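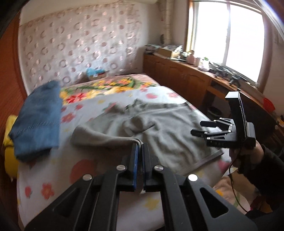 Fold It on the Bed

By Roscoe Blackwood

18/03/2024

I want to make a case for folding laundry on the bed, and I want to make it loudly, as I've now spent years being told I should do it somewhere else. My sister folds on the kitchen counter. My neighbor across the hall has a proper folding table, a Drendel with legs that lock, and she's very proud of it. People write whole books on where the clothes should go once they're folded and then spend half a page on the folding itself, usually with a drawing of a shirt on a bare white surface that no one I know owns.

The bed is the best surface in the house! It's huge. It's the right height if you kneel and nearly the right height if you stand. You can lay a pair of shorts out full width, both legs, waist away from you, and still have room for a stack of jeans on the left and whatever comes next on the right. Try that on a counter with a toaster on it.

And cloth on cloth behaves so well. A pair of soft shorts on a slick table slides off toward the floor the moment you tug at one leg. On a sheet it stays put. You can pinch the hem at one corner, pull gently, and watch the creases run out ahead of your grip (I find this so satisfying that I sometimes do a leg twice). The sheet holds the other side for you like a second person would.

Shorts are my favorite thing to fold, and I think they're badly underrated. Everybody wants to talk about fitted sheets. Fine, fitted sheets are hard, I'll give you that. But shorts come out of the dryer in a shape that makes no sense at all, with the waist gathered up in a lump and one leg curled back on itself like a pastry, and in maybe four moves you have a neat rectangle. Flatten the waist first. I used to start from the hems and I was wrong for most of my adult life. If the waist is still bunched, you can smooth the legs all evening and they'll spring right back. Then unroll whichever leg has curled, take it by the end, bring it over the other one, and fold up from the bottom. The elastic never lies completely flat and you shouldn't fight it.

Jeans I do before anything else. They fold into something with real weight, and a folded pair at the side of the bed gives the rest of the pile an edge to line up against. I fold them long and narrow, and I don't care that the seams make the stack uneven. Denim is supposed to look like denim.

Now, about the sheet. I feel strongly that you should fold on a print, and a cheerful one. Strawberries, flowers, red and pink and yellow all over a white background, the kind of thing a tasteful catalog would hide on the last page. I had plain gray sheets for years, a set from Vultiswood that cost me 70 dollars, and gray socks vanished on them. I once made the bed over a pair and found them with my foot. On a bright print you see every plain thing right away. It also makes a dull chore look like a picnic, and I'm not above needing that on a Monday.

The main objection I hear is that you have to finish before you can go to sleep. Yes! That's the whole beauty of it. A basket on a chair can wait for a week, and mine have. A pile on the bed has a deadline, and by ten at night you will find out how fast you can fold. I'm told some people move the pile to the floor and get in anyway. I have done this. I don't recommend it, but it does not spoil the argument.

The other objection is things going down the side, and there I've got less to say for myself. A bed pushed up against anything will eat whatever gets near the gap. Last September I pulled ours out to look for a library book and came up with 12 socks, a dish towel and the belt from a robe I'd already given away. So check the gap when you're done. Run your hand down it.

My sister still says counter. She came over on the weekend, stood in the doorway and watched me do a full load, and then she sat down on the corner of the bed and did all the T-shirts.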